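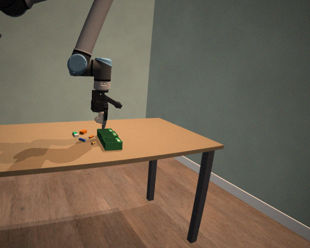 A green bin with compartments, on a wooden table.

Filed under: Around the House

Every September I vow to deal with the junk drawer, and every September the drawer wins. This year I bought a Greltel divider set, 6 pieces, and spent an evening giving the batteries a home.

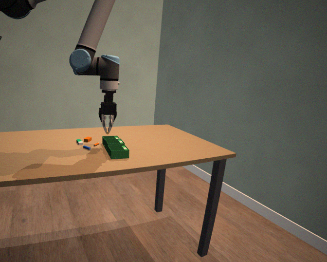 The batteries lasted two days. After that they moved in with the rubber bands, who had already taken over the section I'd set aside for stamps.
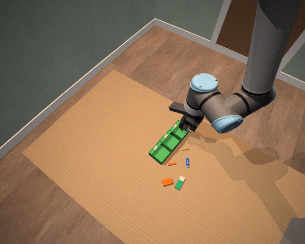

My sister-in-law in Flilloritz keeps no drawer at all. She owns one pen. I've borrowed it and she was tense the whole time.
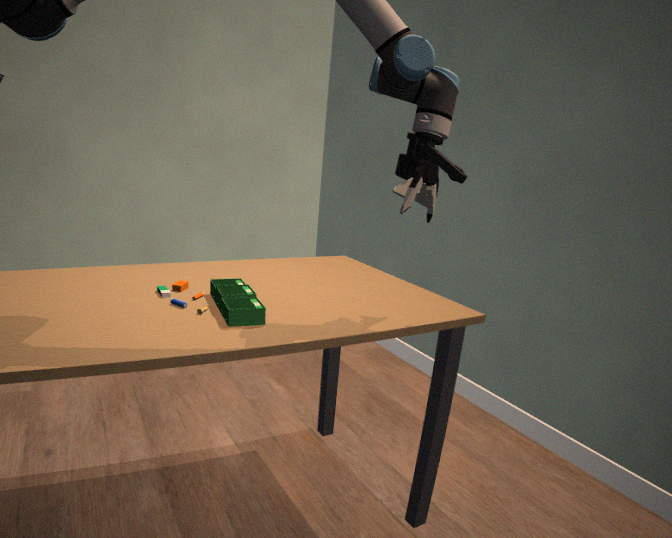
What should you do with keys that fit nothing?

Keep them for a year in an envelope, then toss the envelope. Mine is on its third year.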